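Filed under: Workshop Basics | Storage | Small Parts

How to Sort a Mixed Hardware Drawer

Most home shops have a drawer where loose screws, washers, wall anchors and picture hooks end up. Sorting it takes an afternoon if you set up first. The method below works for a single drawer or for several coffee cans, and it needs nothing you would have to order.

What you need

A clear table with good light. A tray or an old baking sheet with a rim. Two open bins. A magnet in a plastic bag. A thread checker or a few nuts of known size. A small parts cabinet, or jars with lids. Masking tape and a marker.

Step 1: Empty the drawer in batches

Pour out only as much as covers the bottom of the tray in one layer. If you dump the whole drawer at once, small washers slide under larger parts and you handle everything twice. Leave the rest in the drawer until the first batch is done.

Step 2: Pull out what is not hardware

Dead batteries, dried-up glue, pen caps and keys come out first. Batteries go to a recycling drop-off. Keys get a tag that says "unknown" and a date, and if no one has claimed them in a year they can go with the scrap metal.

Step 3: Separate steel from the rest

Run the bagged magnet over the tray. Steel parts cling to the bag. Hold it over the first bin, turn the bag inside out around the parts and lift the magnet away. Brass, aluminum and plastic stay on the tray, along with some stainless. Do not rely on the magnet to identify stainless steel, as some grades will stick to it and some will not.

Step 4: Discard damaged pieces

Throw out screws with stripped heads, bent shanks or heavy rust. Light surface rust is fine for rough work. A used lock nut with a nylon insert is worth discarding too, unless it still grips firmly when you run it onto a bolt.

Metal bins hold up well for this kind of work. They scratch inside and go on being useful. Wipe them out between batches so that grit does not end up in the cabinet.

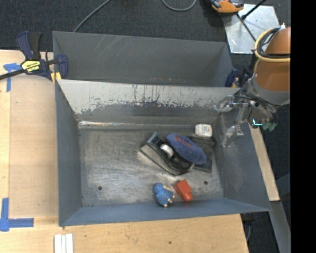

Tülin Akgül
Contributing Writer, Home Workshop

Step 5: Sort by type, then by size

Start with broad groups: wood screws, machine screws, nuts, washers, anchors, nails, and hooks. Finish the whole drawer at this level before you measure anything. Then take one group at a time and divide it by size. Machine screws are the slow part. Test each against the thread checker, and if it starts to bind after a turn or two, stop and try another size. Inch and metric threads can feel close for the first turn.

My own drawer filled 16 jars at this stage. Four of them held drywall screws.

Step 6: Choose containers

Use clear containers where you can. Baby food jars are a good size for washers and nuts. For long screws, a cabinet drawer works better than a jar, where they tangle. If you already own a parts cabinet, put the sizes you use most at chest height and the odd ones at the bottom.

Step 7: Label the front

Write the type and size on masking tape and stick it to the front of the container, not the lid. Lids get swapped. For machine screws, include the thread as well as the length. Taping one sample screw to the outside also works and is quicker to read.

Keeping it sorted

Keep one small cup on the bench for strays and empty it when it is full. Do not let it become a second drawer. Tarık Akyol, who shares the shop with me, does his on the last day of the month.

Parts that belong to a specific piece of furniture or an appliance should not be sorted in with the rest. Put them in a zip bag with the name of the item written on it, and keep the bags together in a shoebox.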